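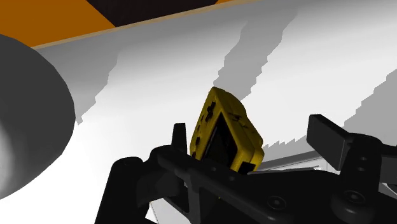

Console portable jaune, écran sombre

Ragréage avant résine : combien de temps attendre ?

Domitico
Bonjour, je refais le sol d'un atelier de 14 m² au rez-de-chaussée. Dalle béton ancienne, pas de vide sanitaire, des traces de peinture que j'ai poncées. J'ai coulé un ragréage fibré en juillet, mais un angle a sonné creux et je l'ai repris la semaine dernière. Je voudrais appliquer une résine époxy deux composants – primaire puis deux couches. Le sac indique 24 h pour marcher dessus et rien pour la résine. Quel délai respecter ? La pièce est chauffée à 15 degrés. 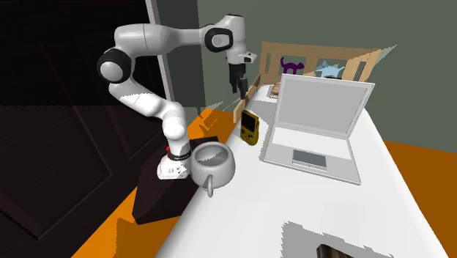
Bras blanc au-dessus de la table

Camenzind
Deux semaines et c'est bon. J'ai fait pareil chez moi, aucun souci.

Giltirine
Le délai dépend de l'épaisseur et de l'humidité, il faut mesurer. À 15 degrés le séchage est lent. Louez une bombe à carbure et comparez avec la valeur maximale de la fiche technique du primaire. Le film plastique scotché au sol pendant une nuit donne une idée, sans plus.
Sur une dalle ancienne sans pare-vapeur, le ragréage n'est pas seul en cause : l'eau peut remonter du terrain et décoller la résine par plaques. Dans ce cas, prenez un primaire époxy barrière, à croiser en deux passes.

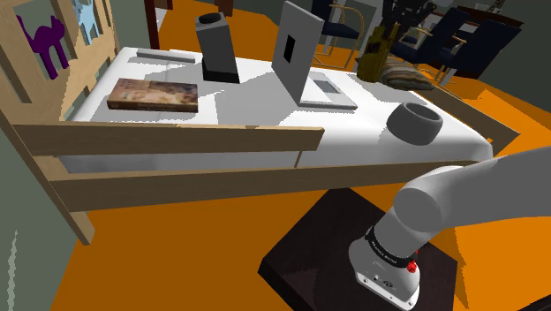 Lit en bois clair, tête de lit avec un chat violet

Pensez aussi à poncer la reprise dans l'angle et à bien aspirer. Si ça sonne encore creux, cassez et recommencez avant de couler quoi que ce soit.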